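Dossiers > Équipement > Achats et budgets

Nous utilisons des cookies pour mesurer l'audience. Accepter | Paramétrer

Automatiser la mise en place : un budget se construit par tâche

Lindsay Pirihi prépare les achats d'équipement de Gumthorpe, exploitant de salles de restauration. Son dossier en cours porte sur deux bras légers destinés au dressage et au débarrassage. La décision est attendue en octobre.

« Le prix du bras arrive en troisième position dans mon tableau, explique-t-elle. Je commence par la liste des gestes, puis le coût d'intégration. » La liste compte 129 gestes élémentaires, relevés poste par poste. Elle en a retenu 34 pour la consultation. Les autres supposent un plan de travail trop encombré ou une charge hors de portée des modèles étudiés.

Les objets transparents occupent une ligne séparée du cahier des charges. Un verre vide renvoie peu d'information aux capteurs de profondeur, et le fournisseur doit préciser si son offre comprend le traitement logiciel correspondant. « Drinell le chiffre en option, McPhee l'inclut mais facture la mise à jour annuelle. À la lecture du devis, les deux lignes ne se comparent pas directement. »

Poser un verre sur un dessous de verre en liège paraît élémentaire. Le cahier des charges demande pourtant une tolérance de position, une force de serrage maximale et un comportement défini en cas de contact avec le bord.
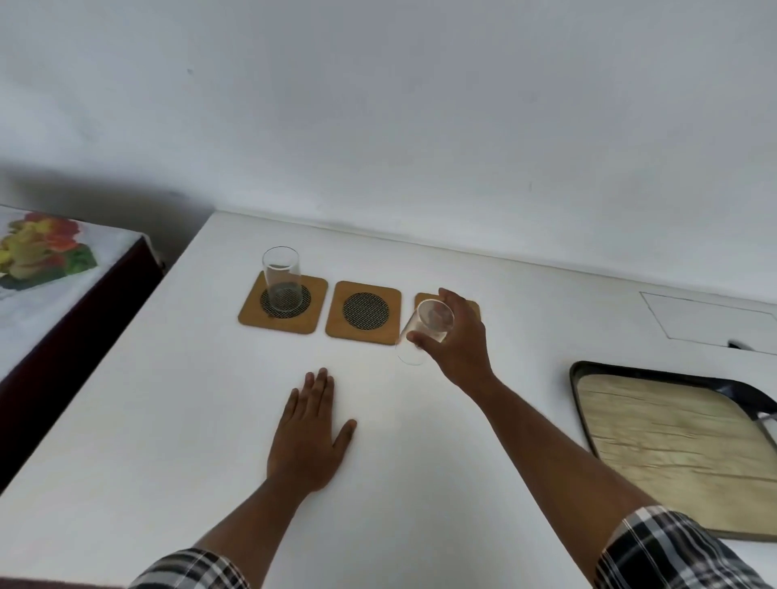
Selon Idar, consulté pour la partie intégration, la tolérance demandée par Gumthorpe est trop serrée et renchérit la pince sans bénéfice mesurable en service. Lindsay Pirihi maintient sa valeur pour les essais. Elle accepte de la revoir avant la commande, à condition que le relevé des défauts lui soit transmis en entier.

Les essais prévoient 332 cycles par geste retenu, sur table blanche puis sur table sombre. Un geste qui échoue sur l'un des deux fonds sort du périmètre et son coût d'intégration est retiré de l'offre.

Restent les postes souvent oubliés : doigts de rechange, recalibrage, immobilisation du poste pendant la formation. « Je les inscris dès la première version. Ajoutés après coup, ils passent en dépense d'exploitation et faussent l'amortissement. »

La location a été étudiée, puis écartée pour le premier bras. Elle reste ouverte pour le second.

Contact | Mentions légales | © Tous droits réservés | Haut de page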